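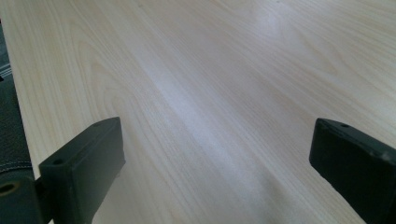
Wrist camera view, fingers open over the bare table. Glare band runs across the middle.

Filed under: Perception / Tracking / Open issues

Hi all, picking this one up from Thư because I was the one who hit it this morning and it's been bugging me ever since. Short version: the Satora tracker loses its pose on the pale wood table and then acts like everything is fine. No error, no warning, status stays green, and the wrist trajectory in the log slides off sideways like it's on ice.

Setup is the stock one. Handheld gripper, wrist camera, Satora doing visual-inertial tracking, Derese writing the logs. I changed nothing in the config except the output folder (I checked twice, Fletcher, before you ask!).

What I did: started a recording, held the gripper over the table with the fingers wide apart, moved it slowly left to right and back to where I began. The logged path should close. Mine ended 67 mm off. Did it again, got the same kind of drift in the same direction, so I don't think it was my shaky hands.

First guess was the IMU bias. Reran the static calibration and let it sit for the full 30 seconds. No change at all, so that was a nice waste of a coffee.

Second guess was the finger mask. If the mask is off by a bit, the tracker grabs corners on the fingers, and those move with the camera, so it thinks the camera is standing still. Dumped the mask overlay from Derese and the left finger is covered fine. The right one, hmm. It sits right up against the border of the view and the mask stops short of the inner corner, right where that little screw hole is. Guess what the tracker loves? A tiny dark circle with great contrast. It had held on to that hole for the whole clip.

So I grew the mask and reran offline on the same log. Better! Drift dropped by a lot but the path still doesn't close.

Third thing is the table itself. The feature budget is 400 per image and with the new mask we're under 100 most of the time. Grain is mostly thin stripes going the same diagonal way, so you get edges and hardly any corners, and wherever the glare sits the grain washes out and there's next to nothing to match. The few good points are out on the left, past the table edge, on the stitching in that dark gray fabric. All bunched up on one side, which can't be helping the solve.

Vilém's reply, pasted from chat so it doesn't get lost: "Lower the corner threshold in the profile and turn on the grid spread. Also the confidence value is computed before masking, that's why it stays green. That part is a bug, mine, sorry."

Tried both settings. Grid spread helps, the lower threshold on its own makes it worse (it starts matching the wrong stripe and hops over one). Keeping grid spread on, threshold back to default.

Still to do:
- Vilém: move the confidence check to after the mask
- me: commit the bigger right finger mask, rerun the old logs from May
- Urmas, can you tell me if exposure is locked on your rig? Mine is on auto and I'd like to know if locking it gets us any grain back in the bright part

Leaving this open. Please don't use the pale table logs for training until the confidence fix is in.

Mulugeta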